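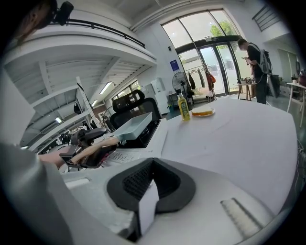

The Ministry of Arrivals regrets that the following account could not be entered in the general record. It is retained under Schedule 6, where matters of tone are kept.

On the first working day of November, the Republic of Zamivora suspended the admission of all persons holding papers issued in Tamiru. The order ran to 108 words. It had been drafted overnight at the Chancellery and reached the Lomberg crossing by courier at ten minutes to four in the morning, when the night train from Tamiru had already been on the bridge for a quarter of an hour.

The duty officer was Nilmini Mondal, Inspector of the Second Grade. She read the order standing up and signed for it. She then asked the courier whether it applied to persons who had left Tamiru before it was signed. The courier replied that he had been told to bring an envelope.

The train was held at the midpoint of the bridge, over the white line which marks the frontier. The engine and the first 3 carriages stood in Zamivora. The remainder stood in Tamiru. The order made no provision for this.

Inspector Mondal telephoned the Chancellery and was informed that the matter was clear. She telephoned the Ministry and was informed that the Ministry had not yet seen the order and would be grateful if she would read it aloud. She did so twice, the second time slowly, so that it could be taken down.

Shortly before six the passengers began to pass between the carriages. It was later alleged that they had been encouraged in this. The Inspector's report states that she walked the length of the train to check the heating, that she found it to be working only at the front, and that she said so in a clear voice in every compartment. The report adds that passenger comfort is a duty laid upon officers by the Railways Act and has not been suspended.

By seven o'clock all passengers were in the forward carriages. Many had to stand. A man with a cello was given the guard's van.

The order forbade admission. The Inspector wrote in the station ledger that no person had been admitted, as none had presented themselves at the barrier. She wrote further that a number of persons were found to be within the Republic, and that under the standing rules any person found within the Republic without a stamp must be brought before a magistrate. The nearest magistrate sat in Lomberg town, eleven miles beyond the barrier. She requested the driver to proceed there.

The magistrate was an elderly man who disliked being hurried. He ruled that he could not hear so many cases before the spring and released the passengers to the care of such relations or friends as would have them. A crowd had gathered outside the courthouse by then, with blankets and a quantity of soup. It is not known who had informed them. The station telephone log for that morning has a page missing, and the Inspector has explained that it was damaged by tea.

The newspapers in the capital called the affair Distutgate, after the deputy chancellor, Mr Distut, who had written the order without consulting the border service and had afterwards denied that there was a bridge. He resigned on grounds of health. The order was withdrawn and replaced by a longer one.

Inspector Mondal was called before a disciplinary panel. She was asked whether she had understood the intention of the Chancellery. She answered that she had been sent the wording, and that if the intention had been put in a second envelope it had not arrived.

The panel found that she had followed every rule then in force and directed that she be fined 100 crowns for the tea. The fine was paid the same afternoon, in small coins, by a man carrying a cello. The receipt is attached.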